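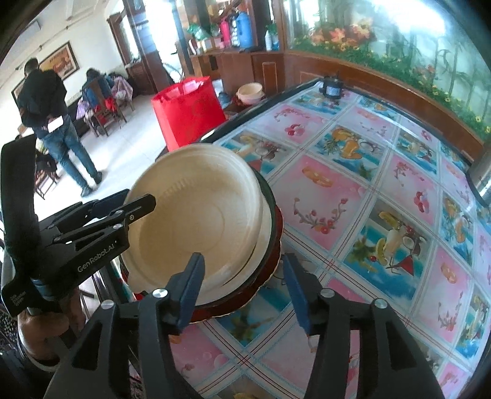
In which order do people stack the dishes when they clear a table at home?

In most households of our study the flat plates are stacked first and the bowls are put on them at the end, so that the pile has its widest pieces at the bottom. Exceptions occur mainly when somebody at the table is still eating from a plate after the others have finished.

4.2 Stacks at the table edge

Figure 2. A cream-coloured bowl on a stack of dark plates at the near edge of a glass-topped table. A patterned tablecloth lies under the glass.

In the previous section we treated the table as a surface from which things disappear one after another. The diaries show that this view is too simple. Between the place where a person has eaten and the kitchen bench there is very often a third place, which we call the waiting place. It is a part of the table, usually a stretch of the edge, where dishes are brought together before anyone carries them. Of the 676 clearings written down in the diaries, a large part mention such a place in some form, although the participants had no common word for it. One wrote "the corner", another "my side", and Elvira Arboleda, who coded the Spanish diaries, found a family that called it "the station".

Figure 2 shows a stack of the mixed kind. The bowl is wide and shallow, and it sits directly on the plates, with a slight tilt. The lowest plate has a thin scalloped gold rim and reaches out over the edge of the table. We use the term overhang for this position. It has one practical advantage which several participants described without being asked: the fingers can come under the bottom plate from below, and the stack need not be pulled or tipped before it is lifted. On a glass top this matters more than on cloth. A plate with a smooth foot lies close to the glass and gives little room for the fingertips, and many people do not like the sound of the plate being dragged.

The overhang was judged very differently inside the same household. In the interviews, which were conducted by Yurani Huamán and Marleny Agudelo, the person who did most of the carrying tended to defend it, while the other adults found it careless. One father said that he pushes every stack back "a hand's width" when he walks past, and his daughter said in the same interview that she pulls it out again. We do not want to decide which of them is right. For our purpose it is sufficient that both treat the edge as a place with rules.

The second question is what may be put on what. Here we found two orders. In the order by size, the pieces are sorted from wide to narrow, and a bowl comes on top even if it was emptied first. In the order by arrival, every piece goes on the pile in the moment when it becomes free. The order by size was preferred when one person cleared the table alone. The order by arrival was more common when the dishes were passed from hand to hand, as the person at the edge could not know what would come next. Mixed sets made the sorting harder. Plates from different sets seldom have the same curve, and a plate which looks flat on the table may hold the next one only at its rim. Several participants kept such a plate for the bottom of the pile, where its shape disturbs least.

Shallow bowls have an unclear position in both orders. They are too wide to go inside one another with deep bowls and too high to be counted among the plates. In the diaries they were written down sometimes as bowls and sometimes as plates, even by the same person, and we kept the word of the participant in each case. What they have in common is that they end the stack. After a shallow bowl has been put down, it is mainly filled with small things (cutlery, serviettes, peel) and further plates are started as a new pile beside it. Nilton Rivadeneyra has proposed to call this the lid rule, but we have some doubt about the name, as the bowl closes the stack for plates and opens it for everything else.

A remark is necessary on the covering of the table. Homes with a cloth under glass reported less care about crumbs and drips during the meal, and more wiping afterwards. With an open cloth, the stack was often built on a mat or a tray. Under glass the cloth is protected, so the waiting place could be anywhere, but in the interviews it was still given a fixed position. One woman located it by the pattern of her cloth and told her children to put the plates "on the lemons". We had not foreseen this use of a printed pattern. It was not covered by our coding scheme and was added to the scheme in May, together with the category for trays.

Two limits of the material should be mentioned. The diaries were written after the meal, often late in the evening, and a person who remembers the stack may not remember the order in which it grew. The entries also speak almost only about dinner. Breakfast dishes were carried singly to the sink in the few cases we have, and we cannot say if a waiting place exists for them.

Balthasar Holzer has pointed out to us that restaurant staff are taught to scrape and sort at a side station, away from the guests. The domestic waiting place does a similar work, but it does it in front of everybody, between people who may still be talking or having their coffee. This explains part of the tension we heard in the interviews. A pile at the edge tells the others that the meal is coming to an end, and in some homes it was considered impolite to begin one before the oldest person had put down the fork. We return to this point in Section 5, where the timing of the clearing is compared with the seating order.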